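Two controllers, one simulated apartment

I spent most of Sunday comparing two controllers for a mobile arm in simulation. The arm, the gripper and the house stayed fixed. The only variable was the layer between the pick target and the joint commands. I call the two builds Konduvholm and Vastthorpe, after the branches they live on.

Konduvholm plans the full path first and then tracks it. Vastthorpe servos on the camera from the moment the target is detected, with no stored path. Both run the same gripper code and the same force limit, set to 70 percent of maximum.

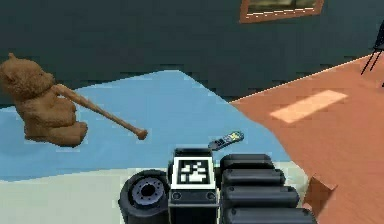
The runs used one apartment from my Clovcombe set, with ordinary household clutter for targets. I gave each controller 70 episodes with matched seeds. An episode ends at a stable lift or at a timeout, and a dropped object counts as a failure even if the arm recovers it later.

Floor targets separated the two quickly. Konduvholm loses time before moving, then goes down cleanly. Vastthorpe starts at once but hunts in the last stretch, mostly on long thin objects where the detected center shifts as the view changes. I tried a low-pass filter on the target estimate. It cut the hunting and added lag, so I took it out again.

The search phase runs before either controller takes over. It shares one routine, which sweeps the cameras through the room and hands over on the first confident detection. A sweep that finds only walls and furniture still costs time, and I log it separately.
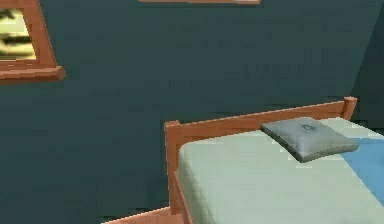

Page last changed: September

Table work is harder on the planner. With mugs, small boxes and a plant near the arm, Konduvholm rejects many approaches that are fine in practice, because my collision margins are too generous. Shrinking the margin on the gripper head helped. Shrinking it on the links did not – the arm started clipping chair backs.

Vastthorpe has no such margins and simply pushes through. The contact log for the whole batch holds 1,606 entries, and most of them come from Vastthorpe at the table. Few ended an episode, but I would not run that on hardware.
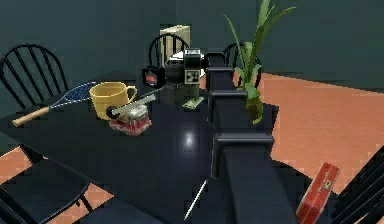 Miyazaki wrote in the comments that the comparison is unfair to the servo controller, as a plain distance penalty on the commanded velocity would remove most of those contacts without any planning. I accept that. The penalty needs a depth estimate for the links as well as the gripper, and mine currently covers only the gripper, so it goes on the list after the margin rewrite.

For now I keep Konduvholm for tables and Vastthorpe for the floor, with a switch on target height. The switch itself has 2 known bugs, both in the handover when the base is still rolling.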